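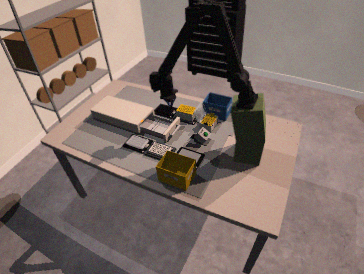 Question on the particularity requirement in a 30(b)(6) notice. Defendant is a small equipment supplier, Altov, and the notice I inherited has 20 topics, 4 of which read "all matters relating to" some component. Opposing counsel objected to those and offered a witness on the rest. My inclination is to redraft by physical item: "the gray mat covering most of the tabletop" tells a witness what to study the night before, and "the work surface and its associated materials" does not. Does anyone redraft at this stage, or move to compel on the original language?
Posted by dnasution

3 replies

Redraft. You have to confer on the matters for examination anyway, and a judge will ask what you proposed. Moving on "all matters relating to" puts your worst drafting in front of the court. Serve an amended notice, keep the numbering of the topics they accepted, and mark the changed ones so the correspondence still lines up.
Posted by K_Khoo

I disagree in part. If you narrow to physical items you lose policies, testing and change history. The witness will say the mat is gray and that purchasing is outside the topic. I draft each topic as an item plus a verb: selection of, testing of, changes to. 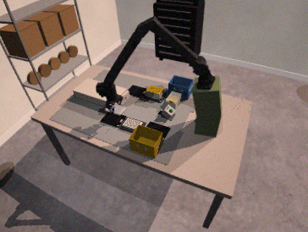

Add a date range as well. Without one you get a fight over whether the company has to prepare on the predecessor's records. In my Fultcombe matter we had 900 pages from the prior owner and no agreement on whether the witness had to read any of them.
Posted by guldale_lit

Item plus verb works. I would drop "changes to" unless the complaint pleads a modification. Some judges treat it as a separate topic, and then you are over whatever number you agreed to at the conference.
Posted by K_Khoo

That depends on the local rule. Mine has no cap on topics. Check the standing order before giving one up.
Posted by guldale_lit

Standing order is silent on it. Revised topic 3 is pasted below. 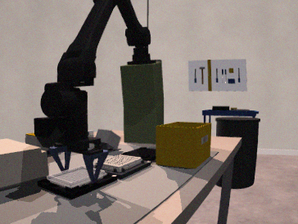
Gripper with blue fingers, ridged translucent plate between them.

"The selection and testing of the gripper fingers, from January to the date of this notice." I left "changes to" out for now and reserved it in the cover letter. The Sekiguchi subpoena goes out separately.
Posted by dnasution

A reservation in a cover letter does nothing. Put it in the notice or serve a second one.
Posted by guldale_lit

Agreed on that point.
Posted by Kurniawati Khoo (K_Khoo)

Shares: 4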